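Course materials > Hardware servicing > Handouts
September 2018
Posted by the Korletey teaching desk

Unit 4: The desktop tower, opened

Scope. This handout covers the layout of a tower computer with the side panel off, the order of removal for small parts, and the handling of boards outside the case. It assumes the safety sheet from Unit 3 has been read and signed. Bench work takes place in the Liltthorpe lab, and parts are returned to the Nollby cabinet at the end of the session.

4.1 Before opening
Shut down, switch off at the supply, pull the power cord, then press the power button once to drain residual charge. Clip the wrist strap to bare metal on the chassis. Painted surfaces do not give a reliable contact. Record the asset number on the job card before any screw is removed.

4.2 The processor socket
The socket is the most fragile area on the board. It sits within a metal retention frame, which is closed and released by a lever. Contacts are not to be touched, wiped or blown on. Memory slots run close beside it, with latches at the ends that must be fully open before a module is pulled.
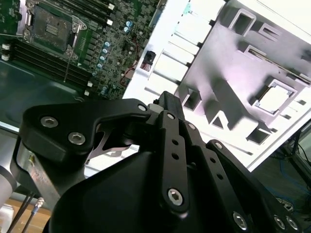
Can a board be left in the case with no processor fitted?
It can, for as long as the work requires, provided the socket is kept clear of dust and tools. Fit the plastic cover if the job card will stay open overnight.

4.3 Panels and plates
Sheet metal parts are lifted straight up and away from the board. A plate that is tilted on the way out can catch a connector or scrape a trace – most of the damaged boards in the Trarkard box got there this way. Hold plates by opposite edges. Do not rest metal parts on the motherboard, even with the power disconnected.

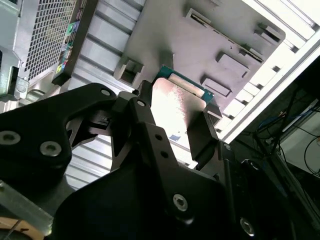
Set each part down flat, in order of removal, with its screws next to it. Case screws and drive screws may differ in thread and are not interchangeable by force.

4.4 Case layout
With the tower on its side, locate the following before disconnecting anything: power supply, drive bays, motherboard, memory slots, expansion slots. Read the label on the power supply and copy the rated output to the job card. The supply itself is a sealed unit and is not opened in this course.

Small circuit boards go into a holder or an antistatic bag as soon as they are out. Grip by the edges only.

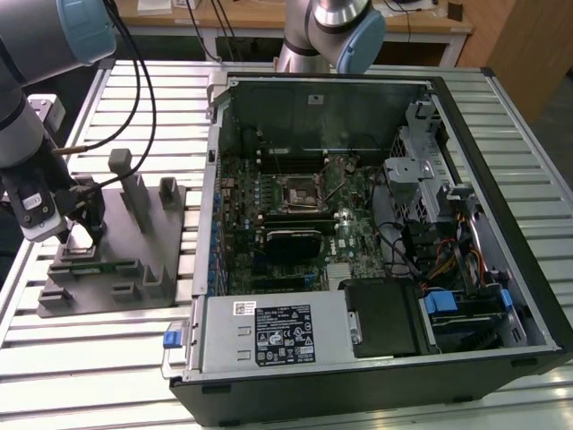
Power cables are released by the connector body, never by the wires. Where a latch is present, press it fully before pulling. Note the route of each cable bundle – a bundle put back across a fan is marked as a fault.

4.5 Assessment
The practical lasts 20 minutes and is marked out of 9. The job card counts for 4 of these marks. Cards go in the tray outside room 707.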